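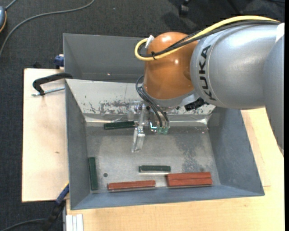

The KUKA over the front bin, green blocks and red bars still inside.

In September I wrote that we were going to try the bin picking package from Longo, and several of you asked me to report when I had used it enough to have an opinion. Now I have had it for 30 working days, so I will try to be fair.

First, what you buy. Longo does not sell you the arm. You must have your own, and they come with the gripper, the software and two days of a person. Our person was Viola Mazza, who was very patient with my questions and also with our network, which deserved less patience. The whole package cost us 2335 euros for the trial period, and this sum is taken off the price if you keep it. The gripper fingers are counted as wearing parts and you pay for them separately. I had to read the offer two times before I found this line.

The installation went well. We use ordinary grey metal bins and hold them to the table with clamps, as you see. Viola would have preferred a fixed frame. I think she is right for a production line, but in Skarthorpe we change the table often and the clamps stay. If you do the same, plan to check the bin position every morning. The software has a short routine for it, which takes 3 minutes.

Now the picking. Blocks which lie flat and alone are no problem. I stopped watching these after the first week. Blocks standing along a wall are slower, because the planner is careful with the sloping sides and sometimes it turns the wrist a long way round to arrive at a place very near to where it began. It looks strange but I have learned to leave it in peace.

The weak point is two bars lying directly against each other. The software often takes them for one wide part, opens the fingers too much and then gives up with the message "no valid grasp". Adhiambo Chege found that it helps to lower the value called edge sensitivity, although the manual advises to leave it alone. I wrote to the support about this and Rachid Lahlou answered me the same afternoon. He confirmed that the value may be changed, and promised that the manual will be corrected. I have not seen the new manual yet.

Another thing is the reflections. Shiny metal with light coming from above confuses the detection near the crease at the back of a bin. We moved one lamp and it became better – not perfect.

Please think also about your cables and hoses before the gripper arrives. I did not, and I lost most of a day with routing them so that the wrist can turn freely. The kit contains too few cable ties. Buy a bag.

Would I keep it? For mixed parts in small quantities, yes, and I have told Tumaini Sang so, who must sign the order. For somebody who has only one part, always in the same position, it is too much money and a simple fixture will do the work.

Next time I will write about the spare fingers, if they arrive from Dromulport.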